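Furnished Rooms and Linen Project, Postberg House
Progress report to the Lemau Fund
7 Feb 2020

Summary

Work on the furnished rooms at Postberg House is mostly on schedule. The beds are in, bedding has been delivered for all 11 rooms, and we have started on the linen routine set out in section four of our application. Two items are behind: wall repairs and the printed room guide. Spending to date is $2,489 against the linen and laundry line, and we do not expect to ask for a change to the total.

Beds and bedding

Each room now has a bed, a duvet and a set of bed linen. The duvets came from Kravets in a single delivery. One was returned because of a split seam and has been replaced at no charge.

We bought the linen in mixed plain colors instead of all white, as agreed in our last call. Blues and lilacs have been the easiest to sort when several rooms are stripped on the same day. White pieces from different rooms kept ending up in the same pile in the trial, and the sizes had to be checked one at a time.

The order came to 90 pieces. That is enough for a full change in every room with spares left over, but not enough for two changes in the same week. If the rooms fill as expected we will need a second, smaller order. The supplier has quoted $300 for it and the price holds until the end of February.

Linen routine

The routine covers stripping the bed, washing, drying, checking and folding. We have written it as a one-page sheet and tried it in the room where the bed is close to the laundry appliances. Pieces are opened out over the bed by the corners and looked over for marks or tears before they are folded. Having the bed as a work surface saves carrying things down the hall to the table, and the larger pieces stay off the floor. 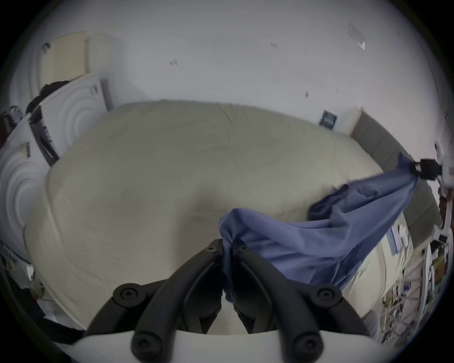 Handling a blue cloth over the bed, with the gray headboard at right.

The checking step takes longer than we planned for. Large pieces need to be held at two corners to be opened properly, and the first version of the sheet assumed they could be done any old way and in any order. The new version puts large pieces first and small items last. It also asks for anything damaged to go into a separate bag with the room number on it.

Folding sizes have been set to match the shelves in the hall closet. We had to drop one shelf by a few inches to fit the duvets – this was done in-house and cost nothing.

Furniture and walls

The upholstered headboards are fixed and have held up well. One was loose on delivery and has been tightened. We have asked Flistis, who supplied them, for cleaning instructions, and will add these to the sheet when they arrive.

The walls are still to do. There are small dark marks and scuffed areas on the white paint that need filling and a fresh coat. The painter's first visit was postponed, and we are waiting on a new date. The rooms can be used in the meantime.

Room guide

The text is finished. It covers the bed, the laundry appliances, storage and who to call for repairs. Printing is on hold while we settle the wording on laundry hours, which the neighbors have asked us to end earlier in the evening.

Next steps

Place the second linen order before the quote runs out.
Get a firm date for the painting.
Agree on laundry hours and send the room guide to print.
Run the revised linen sheet in all rooms and record how long a full change takes.

We would like the Fund's approval for the second order by email if possible. Receipts for the first order are attached, along with the revised linen sheet.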